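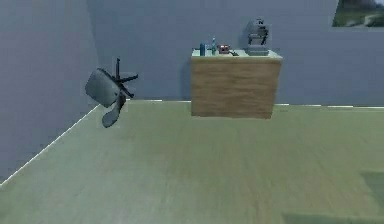
**Kadri Avotiņš**
*Simulation lead, Mendport*

Hi! We're Mendport, and we test home robots in simulated rooms before they go anywhere near your kitchen. Our best-known failure is the floating chair: an office chair tipped over in mid-air by the wall, while the coffee machine stood on its counter as if all was well. A bad collision setting (mine, sorry) got into 80 runs.
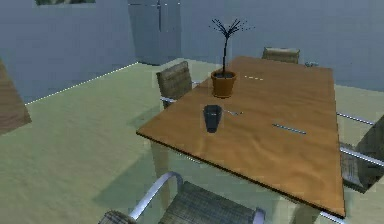

*Kerkmont, February*

We pulled every one of them and went back through the dining furniture too, table, woven chairs, cutlery, the lot. I still check chairs first.
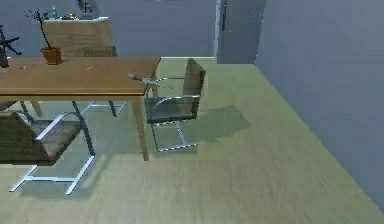
Two of us now sign off each room, and any fault stops the whole batch. Found something weird in ours? Write to me, I love those emails!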